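1st March. Open day, Prultport site

Doors at ten, first visitors well before that, because the sign on the gate still has last year's times. Jostley cell up and homed by then, so no harm done except to my coffee.

Ran the short pick routine all day, 43 full cycles by the log. 13 stops. Most were the light curtain, which did its job every time a small child wanted to find out what it was for. Two were real: lost comms to the gripper, came back after a power cycle, cause unknown. Swapped the patch lead at lunch and didn't see it again, which proves nothing.

The Viltden people came through at eleven with a clipboard. They asked what the payback period was. I said it was a demonstration. They wrote something down, at more length than I had spoken.

Speed: started at the normal setting and dropped it after the first group. Visitors step back from a fast arm and then can't see anything. At the slow setting they lean in and complain that it's slow. Leave it slow next year.

Counter on the gate said 842 in. The counter also clicks when people leave by the same gate, so make of that what you like. We printed 1020 leaflets and I have carried what felt like most of them back to the stores.

Čierny talk in the side room overran, and everyone came out at once wanting the arm to do something. It was in the middle of a re-home. It got a round of applause for re-homing.

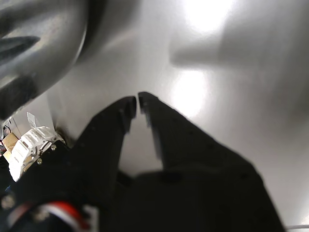 Finger gap is the thing I want to sort out before anyone else books a visit. Every second person asked if the gripper could pick up a coin, and I kept saying "in principle." With the tips this near each other there's still a thin slot between them, and I'd like a proper figure for it at full close, taken with feeler gauges and written down here. Glare off the pale surface right by the tips is no help when judging it by eye.

To do: gauges, spare gripper lead, new sign for the gate. Find out who has the key to the side room.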